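# The Counter by the Sink

I have been reorganizing the same stretch of kitchen counter for 17 years, in four apartments and one rented house, and I still get a little thrill when I wipe it down and start over. Some people feel this way about a fresh notebook. For me it's the bit of counter next to the faucet, where everything in a home seems to wash up sooner or later: the soap, the scrub brush, the vitamins, the mail, the banana that is past saving but not quite ready for bread.

This summer I decided to take it seriously. I spent most of July visiting people who have strong opinions about their sinks, and I came home with a notebook full of measurements and a new respect for the humble lidded bin.

The first person I called was Doina Petek. She fits kitchens for a living, mostly small ones, and she talks about counters the way my grandfather talked about trout streams. Her own kitchen is on Undale Street, up two flights, and it has exactly 24 inches of usable counter on the left side of the sink. She wouldn't trade it for more.

"If you give people six feet, they fill six feet," she told me, already moving a kettle out of my way. "Give them two and they start to choose."

Choosing, in her house, happens with everything taken off. She clears the lot onto the dining table, washes the counter, dries it, and then leaves it bare through one whole meal. Whatever gets carried back during that meal has earned a place. I tried it the next night at home with a pot of lentils (not a demanding dinner, I admit), and only four things came back: dish soap, a sponge, the salt and the compost bin. The olive oil I had been stepping around since spring turned out to live very happily in the cupboard by the stove.

Bins were where my own plan kept falling apart. I had one open tub for scraps and a paper bag for recycling that sagged against the cabinet, and the whole corner looked tired no matter how often I cleaned it. Doina's advice was to stop hiding them and buy two that match. Same height, same color, lids that close. A pair of dark bins against pale stone looks like somebody meant it, and you can wipe a smooth lid in one pass.
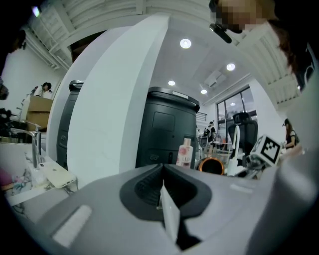 The small stuff gets easier once the bulky things are settled. Bottles, especially! I am a sucker for a nice label, and I used to think a tidy sink meant pouring everything into identical plain dispensers. Châu Bùi talked me out of it. She runs the front of Trương, a little housewares store with a bell on the door and a cat in the window, and she sells plenty of plain dispensers to people like me. At home she keeps her bottles exactly as they came.

"I like a flower on something," she said. "It's a sink. It can have a flower."

Her rule is one pretty thing at a time, and it stands in front of the bigger, darker things where it shows up. When the bottle is empty, the next one gets its turn. She also keeps a shallow dish of coarse salt and a nail brush, and there it ends. Her husband's protein powder has been banished to a shelf above the washing machine, with a step stool thoughtfully placed beneath it.

Then there is the question of stone. I have never owned marble, and I have wanted it since I was old enough to want a countertop. Murali Nambiar has had it for nine years and is cheerful about what it has been through. There's a dull ring from a cut lemon, and a paler patch near the window where a jar of vinegar leaked overnight. He showed me both the way other people show you a scar from a bike crash. He wipes up anything sour right away, uses a drop of mild soap in warm water the rest of the time, and dries around the base of the faucet before bed, where water likes to sit and leave its chalky little tide line.

"The gray veins hide coffee," he added. "They don't hide turmeric."

Chrome, on the other hand, hides nothing, and I love it for that. A chrome faucet will tell you the truth about your week. A dry microfiber cloth takes off most fingerprints, and for the crusty spots Murali wraps the spout in a rag soaked with half vinegar, half water, gives it ten minutes and rinses it well – with a towel laid over the marble first, for obvious reasons. I did mine the same afternoon and walked back into the kitchen three times just to look at it.

Kiều Bạch has the opposite of a calm counter, and hers may be my favorite. She cooks for a family of seven and her sink is never idle. What she does have is a sequence. Scraps go in the bin before the plate goes in the water. The brush goes back in its cup before the next plate comes over. The lid gets closed with an elbow. Watching her do it is like watching somebody shuffle cards, and the whole time she was telling me about her sister's wedding and never once looked down.

She passed along one trick I've adopted completely. A sheet of newspaper, folded in quarters, goes flat at the bottom of the food scrap bin before the new liner. It soaks up drips, it comes out with the bag when things go wrong, and it means the bin itself needs a real scrub far less often. When it does, she takes it out to the porch with a kettle of hot water and a spoonful of baking soda, and leaves it upside down in the sun with the lid beside it.

I'm three weeks into my own new arrangement now. My bins match. The soap has peonies on it. The mail still lands next to the faucet every evening, and I've bought a hook rack for the hallway that I fully intend to put up this weekend, as soon as I find the drill.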